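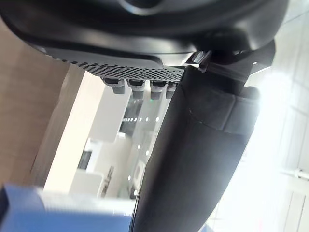
Figure 3. Black housing with perforated grille strip and small cylindrical connectors beneath it.

4. Storage furniture in short-term rental housing

4.1 Sample and recruitment

The survey was mailed to 900 addresses in the Zerkdale rental district. The address list came from the Kadex property register, which records whether a unit is let furnished, partly furnished, or unfurnished. We received 389 usable returns. Forms were left out of the count if the respondent owned the home, if the tenancy had begun less than one month before the form was filled in, or if the section on storage had been left blank. Two reminders were sent, the second with a shorter version of the form that dropped the questions on income and commuting. Answers to the dropped questions are treated as missing in the models in Section 5.

Furnished units are somewhat overrepresented in the returns. The register lists fewer of them than we found, and we think part of the gap comes from landlords who add a few pieces between tenancies without updating the entry. Where the tenant's answer and the register disagreed, we used the tenant's answer.

4.2 What counts as storage

Earlier work on rental housing mostly measures storage as built-in volume, taken from floor plans. This leaves out freestanding pieces, and in the older blocks of Zerkdale those make up most of what tenants use. We counted any freestanding piece with at least one enclosed compartment. Open shelving was recorded separately. Beds with drawers gave the coders some trouble and were in the end placed with enclosed storage, although several tenants wrote that they had stopped using the drawers.

We did not ask tenants to measure anything. A pilot version of the form had done so, and the answers were hard to use: some people gave outside dimensions, others gave inside dimensions, and a few gave the size of the room. The final form asked for the number of doors and shelves and for a simple rating of how full each compartment was, from "empty" to "cannot close."

Cabinets with two hinged doors were the most common type of enclosed piece. Tenants placed them in kitchens, halls, and bedrooms without much regard for the room they had been sold for. The flat top was often used as a work surface or as a place to put things down, and in small units it could be the only clear surface outside the kitchen.

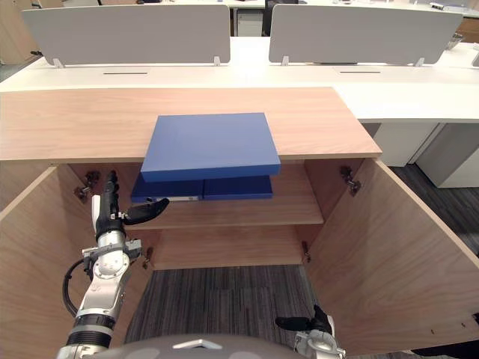
Figure 4. Light wooden cabinet with both doors open, showing the interior shelf.

4.3 Length of tenancy and furniture left behind

The median tenancy in the sample was 18 months. Tenants who had moved in the past five years were asked what they had done with their larger pieces at the last move. The answers fall into four groups: taken along, sold or given away, left for the next tenant, and thrown out. Large cabinets were left behind more often than tables or chairs. Comments on the forms point to stairs, the cost of a van, and doubts about whether the piece would survive being taken apart a second time.

Sixty percent, or 60 in every hundred of those who had left a cabinet behind, said that the landlord had agreed to it. The rest had either not asked or had been told to remove it and had not done so. Some of these pieces were still in the unit when the next tenant moved in, and they show up in our data as landlord furniture. We could trace this in only a handful of cases, where both the old and the new tenant returned a form.

Two local resale channels came up often in the comments. Jitaru collects from the door and takes only pieces in working order. Gustimex accepts damaged furniture but asks the seller to bring it in. Respondents who lived above the third floor seldom mentioned Gustimex. We did not obtain sales records from either firm, so the amounts given in Table 6 are as reported by tenants.

4.4 Wear and reported faults

Faults were self-reported from a checklist. Loose hinges were named most often, followed by sagging shelves and doors that no longer met in the middle. Damage to the top surface was reported less than we expected. It may be that tenants do not think of stains and scratches as faults, and the wording of the item ("Is anything broken?") would have encouraged that reading. A later round of the survey in September used the phrase "worn or marked" and got higher figures, but the sample was too small to compare.

Shelf sag was tied to what was stored. Tenants who kept books, paper, or canned food on an inside shelf reported it more often than those who kept clothing or bedding. The relation held after controlling for the age of the piece, although age was often a guess when the furniture had come with the unit. Respondents could choose "older than my lease" as an answer, and many did.
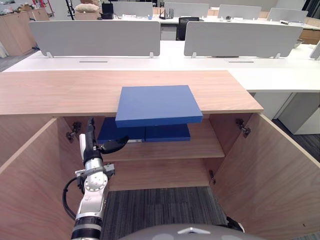

Figure 5. Cabinet with doors open; a blue board on the top surface extends over the front edge, and two dark blue flat objects are on the interior shelf.

Repairs were rare. Most tenants with a loose hinge had tightened it themselves at least once, and very few had replaced one. When asked who should pay for repairs to furniture supplied with the unit, tenants and landlords gave different answers, and the standard lease used in the district says nothing on the point. A small number of landlords listed each piece in an annex to the lease. In those units the tenant was more likely to have reported a fault in writing, and the repair, where one was made, came sooner. We return to the annex in Section 5.3, together with the deposit data.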